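Workshop tips: taking down a desktop PC for parts, with notes from the Puddale disassembly trials

Most of the tips below come from the bench sheets of the Puddale trials, in which a wrist-camera arm was given used office desktops and a list of parts to remove. The trials asked a narrow research question: does the order in which cables are freed change how often a removal has to be abandoned? Many of the answers apply to a person with a screwdriver as well.

Before opening the case

Shut the machine down, switch off the supply and pull the mains cord. Hold the power button in for a few seconds. Touch bare chassis metal before touching the board, and again each time you come back to the bench.

Lay the case on its side on a rubber mat. In the trials a case that shifted under load was the most common cause of a bad grip. At home the same movement skins knuckles.

Do not open the power supply itself. It comes out as one piece.

Cables first, screws second

The Vrabec protocol, named for the bench it was written on, compared two orders of work over 850 removal attempts. In the first order, screws were taken out as soon as they could be reached. In the second, every connector in the working area was unplugged and its cable laid over the chassis wall before any screw was turned. The first order gave 419 attempts, of which 16 percent were abandoned. The second gave the remaining 431, of which 8 percent were abandoned. Parts and tools were the same in both groups.

Nearly all of the difference came from loose loops. A cable that looks clear of the part is often clear only while the part stays where it is. Lift the part and the loop tightens or drags across a connector.

So: follow each bundle from one end to the other with a finger before you pull on it. Cut zip ties with flush cutters, with the flat side toward the wires. Press the catch on the main board connector fully and rock the plug along its long axis. Never pull by the wires.

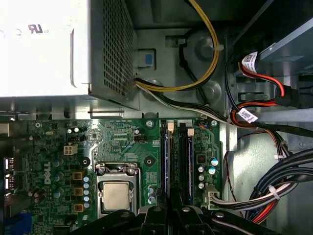 Page 16

Order of work around the board

With the board laid out like this one, start at the white multi-pin connector, where the black bundle comes in, then free the four-pin CPU connector near the power supply. SATA cables come next. A flat one tolerates less twisting than its owner usually thinks, so grip the plug body and draw it straight back.

Leave the memory for last among the plugged-in parts. Open the latches at the ends of the slot, let the module rise, and lift it by its edges. The arm did this well when it approached from directly over the slot and badly when it came in at an angle. A tilted approach by hand loads one end of the slot in the same way.

Old thermal paste on a processor should be wiped with isopropyl alcohol on a lint-free cloth, working from the rim to the middle. Leave the processor in its socket while you do it. Scraping with a blade marks the metal and gains nothing.

Release tabs

Colored tabs generally mark what is meant to be moved by hand. Press a tab without pulling first, feel for the end of its travel, and only then move the part. In the early runs the controller pressed and pulled in a single motion, and the latch jammed against its own catch. Splitting the motion into two steps with a short pause removed the fault. The pause was kept in all later versions of the Fellow controller.

Screws

Put each screw in a tray compartment marked with the part it held. Board screws and drive screws may look alike and have different threads. If a screw turns without rising, lift gently beside it while turning.

What the trials do not show

All the attempts were made on desktops with a side-opening case. Laptops were not tried. Norbert Tichý, who ran the bench at Sirnitgate, also notes that the machines had all been blown clean beforehand, and that a case full of dust may hide a clip or a screw head. Brush it out before starting, and hold any fan still while you do.

The sheets were last revised in April. Torque settings are on the following page.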